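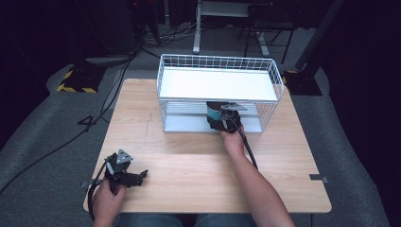
White wire-mesh basket on an oak-grain tabletop, right hand at the lower level.

About Tuvden

Tuvden specifies, tests and supplies small storage for desks, kitchen counters and school cupboards. The range is narrow: wire baskets, two-level shelves, risers and drawer inserts. It currently runs to 52 items, all of them held in stock at the Iltness warehouse.

The company was started by Ursina Zaugg, who had spent ten years fitting out teaching kitchens and was tired of shelves that wasted the space under them. Marlies Plattner joined to run testing and still does.

How we test

A shelf on a table has two usable surfaces, and the lower one causes most of the complaints. Each design is therefore checked for reach as well as load. The tester sits at the table, reaches in from the front and places and removes a set of household items at the lower level. One full reach test is 208 placements. We record contact with the mesh, movement of the basket on the tabletop, and any item that cannot be turned once inside.

Load is tested separately, on the top panel only, for 10 days. Panels that sag are rejected -- there is no second grade.

Tables are reused until the surface is no longer flat. Pencil marks are left on between sessions.

What we do not make

Wall-mounted shelving, outdoor storage and anything with a lock. For these we refer customers to Pesonen, who share our delivery service.

Ordering and visits

Trade orders ship in cartons of one size. Schools may order single pieces through the Wurkitz catalog, where our items are listed from page 101. Visits to Iltness are by appointment -- write to Marlies Plattner and state which items you want to see set up.

Page last revised Jul 2, 2021.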